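Fudholm Home Forum > Kitchen and Dining > Open shelves vs. upper cabinets, two years later

tremer_jo
Posts: 3
We're redoing the kitchen in July and I have to give the cabinet shop a final drawing soon. Right now the plan has no uppers on the window wall, only two long shelves. The other wall keeps its cabinets. My husband is fine with it. My mother thinks I'm out of my mind. If you've lived with open shelves for a while, would you do it again? We cook most nights and have a gas range, if that matters.
Joelle

pantrydoor
It matters a lot. Gas range plus open shelves means grease on everything you don't use every week. I had them in a rental and I washed the top row of bowls before every holiday because they were sticky. How far is the range from the shelves?

tremer_jo
Other side of the room, by the back door. The hood vents outside.

halfbath
Then I wouldn't worry much. Ours are eight feet from the stove with a real vented hood and I wipe them down once a month. Plates and glasses turn over so fast they never get dirty. The things that get gross are pitchers, cake stands, anything you keep up there for looks.

pantrydoor
"Once a month" is once a month more than I wipe the inside of a cabinet.

halfbath
You should see the inside of your cabinets.

mmorsy
Cabinet installer here, so take it with that in mind. I don't care which one people pick, I get paid for both. What I see is people drawing shelves without adding up what has to go on them. Before you sign off, take everything out of your current uppers and set it on a table. All of it, including the stuff you forgot you had. Then measure. A 10 inch deep shelf looks great in a drawing and won't hold a dinner plate that's 11 across without it hanging over.

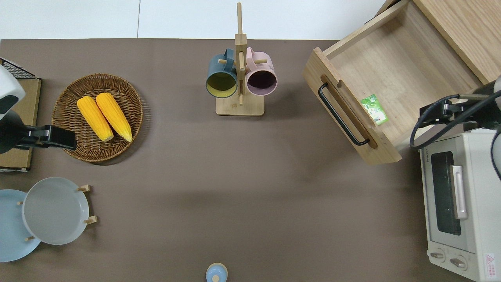
Do the same with height. Most people space the shelves evenly because it looks tidy, and then the tall glasses only fit on top where you can't reach them. I'd put the bottom shelf 18 inches off the counter, leave 14 to the next one, and stop there. If you're under 5'4" a third shelf is for decoration.
Mounir Morsy

tremer_jo
This is really useful, thank you. The drawing says 10 inches deep. I just measured our dinner plates and they're 10 and a half. So that's changing.

Would you go to 12?

mmorsy
12 is what I'd do. Going deeper than that gets in your face when you're working at the counter. Also ask what's holding them up. If the shop says floating brackets, they need to land in studs or you need blocking put in while the wall is open. Dishes are heavy. I've gone back to two houses to rehang shelves that somebody put up with drywall anchors.

greenlinoleum
I'll be the one to say don't. We pulled ours out after three years. Dust wasn't the problem, it was that I had to care how my mugs looked. We own 21 mugs and not one matches. In a cabinet that's fine. On a shelf it looked like a yard sale and I was always rearranging.

halfbath
Get rid of some mugs?

greenlinoleum
I like my mugs.

pantrydoor
Agree with greenlinoleum. Nobody's kitchen looks like the catalog. Shelf people either own very little or have a second closet somewhere with the rest of it.

ancombe_dave
We did a mix and I'd do it again. One shelf, not two, with the everyday plates and bowls, and everything ugly behind doors. It's over the dishwasher, so unloading takes no time at all. I think where the shelf is matters more than how many you have. If yours is across the room from the sink, you'll get tired of walking plates over there.

tremer_jo
The dishwasher is under the window wall, a little to the left. So the plates would be right above it. The mugs could stay in the closed cabinets by the coffee maker.

mmorsy
That works. Check the window trim too. If the shelf butts up to the casing, you can't get a paint brush or a curtain bracket in there later. Leave 3 inches.

greenlinoleum
What wood are you using? Ours were pine with a wax finish and every wet glass left a ring.

tremer_jo
White oak, the shop does the finish. I'll ask what they use.

halfbath
Ask for a water-based poly. Oil looks nicer for a year and then you're redoing it.

mmorsy
Disagree on the oil. You can fix one spot with oil. If poly gets scratched you're sanding the entire shelf. For plates I'd take poly, for a shelf by the sink I'd take oil.

tremer_jo
OK, the revised drawing went in this afternoon. Two shelves, 12 deep, blocking in the wall, 3 inches off the trim. I kept one narrow upper on the end for the food processor and my mother's opinion. Still waiting to hear back about the finish.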